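Okay, brush cleaning thread, by popular demand (three of you asked, which counts as popular for me). I finally found a routine I like, and my foundation has gone on so much smoother all April!

First up, the soap. I've been using the Prellinard solid bar, the unscented one. I swirl the damp brush on it, then work it in my palm until the lather stops turning beige. My big powder brush takes 2 rounds. The eyeliner brush takes one and I always forget it in the cup.

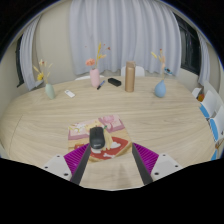
2 min read

Keep the water away from the metal part! I used to soak my brushes in a mug overnight and then wonder why the handles wobbled. Now I hold them bristles down under a lukewarm tap and they're all still in one piece, even my old Zadov blush brush with the paint coming off the handle.

Drying: squeeze in a towel, pinch the tip back into shape, lay flat with the head hanging over the edge of the sink. The fluffy ones need a whole night. I do mine at 9 pm and just use fingers for cream blush if something's still damp in the morning (cream blush with fingers is lovely anyway).

Sponges are a separate job. I rub the bar right on them, squeeze, rinse, squeeze again, and keep going way past the point where I think I'm done. There is always more foundation in there. Always!!
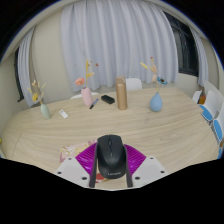

How often should I wash my foundation brush?
Once a week is what I do, and more often if my skin is acting up. Eyeshadow brushes I leave for two weeks, with a quick wipe on a dry cloth when I switch colors.

Next I want to try the Casasel cleaning mat, the one with the little bumps, and see if it gets into my dense buffing brush any better than my palm does. Will add to this thread when I've had it a while!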